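Tablet computer

6 min read

By the Plillitura reference desk – updated November

A tablet computer, usually just tablet, is a flat portable computer with a touch screen covering most of one side. Bigger than a phone, thinner than most laptops. No built-in keyboard in the common form. Used for reading, drawing, video, schoolwork, taking orders in shops and restaurants, and a long list of other things.

Name comes from the writing tablet – a slab of clay, wax or slate for marking with a pointed tool. The word was already used for graphics tablets, which are input pads with no computer inside, and the two still get mixed up in shop listings.

We use cookies to remember your settings and measure traffic. Accept all / Manage choices

Shape and size

Nearly all are rectangles with rounded corners. Corners were sharper on early models, and the rounding came in partly for comfort in the hand and partly because a square corner takes a drop badly. Screen size is given as the diagonal, in inches, and leaves out the border. A 10 inch tablet is therefore wider across the body than the number suggests.

Thickness depends mostly on the battery. Screen, glass and circuit board can all be made very thin, the battery less so, and it takes up most of the room inside. Cases add back much of what the makers shaved off.
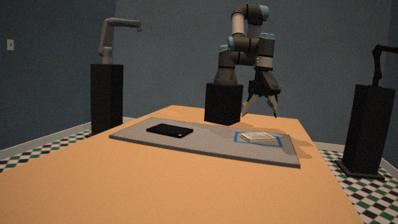 Flat black device with rounded corners, resting on a gray board. Computer rendering.

Switched off and lying flat, a tablet is easy to confuse with other slim electronics. Portable drives, drawing pads, e-readers and some battery packs share the same outline. Ports and buttons are the usual way to tell, also weight.

Early history

Pen computers were sold well before the modern tablet. Heavy, short battery life, costly. Most ran desktop software with a pen standing in for the mouse, and menus made for a mouse pointer were hard to hit. They found buyers in warehouses, hospitals and field surveys, much less in homes.

The change came with capacitive touch screens, which sense a finger without pressure, and with software drawn up for fingers from the start. Low-power chips borrowed from phones did the rest. Sales rose fast, then leveled off as phones got bigger and people kept their tablets for years.

Screens

Two main types. LCD panels use a backlight behind the picture; OLED panels light each dot on its own, so black areas can be fully dark. OLED costs more and can show burn-in if the same picture is left up for long periods. E-paper is a third type, seen mostly on reading and note-taking tablets. Slow to refresh but easy on the battery and good in sunlight.

Touch layers are either resistive or capacitive. Resistive ones work with gloves or any stylus, and hang on in factories for that reason. Capactive is standard everywhere else.

Input

Fingers first. Then stylus, on-screen keyboard, voice, and clip-on or wireless keyboards. An active stylus talks to the screen and reports pressure, sometimes tilt. A passive one is basically a fake finger. Palm rejection – ignoring the hand while the pen is in use – varies a lot between models.

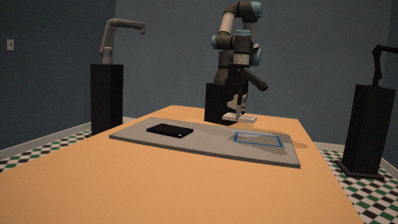 The small pale dot lies near one corner of the matte black device. Computer rendering.

Batteries

Lithium-ion or lithium-polymer, nearly always sealed in. A cell rated for 1000 full charge cycles is on the generous side. Capacity drops with use and with age, even on a shelf. Makers commonly advise storing a tablet part charged, somewhere cool. Heat is the main enemy, and a swollen battery, often noticed first as a screen lifting at one edge, means the device should be turned off and not charged again.

Many models charge from empty to full in 4 hours or less, larger ones can take longer on a weak charger. Keeping the level above 20 percent is a common habit.

Repair and disposal

Difficult in general. Glass is often glued to the panel below so both get replaced together. Software support tends to run out before the hardware does, and older units end up as recipe screens, photo frames or kids' hand-me-downs. Wipe the storage and sign out of accounts before passing one on. Batteries should not go in household trash, most areas have a drop-off point.

See also: E-reader, Graphics tablet, Laptop, Stylus, Touch screen

Get the Plillitura newsletter – new and revised articles by email. Unsubscribe at any time.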